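Gondola shelving

Gondola shelving is a freestanding type of store shelving made of steel uprights, a flat base, back panels and removable shelves. It is used in supermarkets, hardware stores, pharmacies and discount stores. Units with shelves on one side are called wall units, and units with shelves on both sides are called islands. The short run of shelves closing off an island is an end cap.

Construction

The uprights carry a column of slots along the front face. Each shelf rests on two brackets with hooks that drop into these slots, so a shelf can be raised or lowered without tools. The space between two uprights is a bay. Bays are joined in a line by sharing an upright, and only the first bay in a run needs two of its own.

Back panels may be plain, perforated for hooks, or slotted. Most shelves are finished in powder coat, with white and off-white the usual colors. A channel along the front edge holds price tickets.
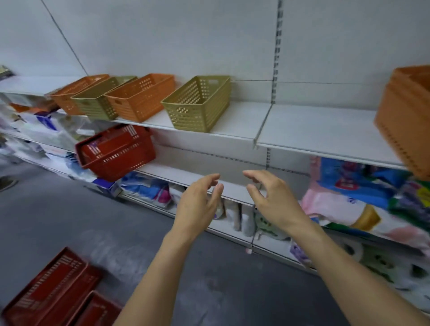 White metal store shelving with a slotted upright between two bays.

Loading and layout

Heavy goods are normally kept on the base and lower shelves - this keeps the center of gravity low and makes restocking easier. Light, bulky items such as plastic containers are often put higher up. The load a shelf can carry depends on the steel, the depth of the shelf and the bracket, and drops as the shelf gets deeper.

Stores plan the position of goods with a drawing called a planogram. Layouts for seasonal lines are commonly changed in November.

Regional use

In Mallby, the Kinsella hardware store replaced its wooden counters with gondola units and fitted 71 bays on the main floor. A history of the store by Ailsa Yule gives the number of shelves as 418, while a later account by Oisín Lenihan gives 517 - the higher figure includes the base decks.

See also

Pegboard
Planogram
Slatwall

This page was last edited on Mar 6, 2018.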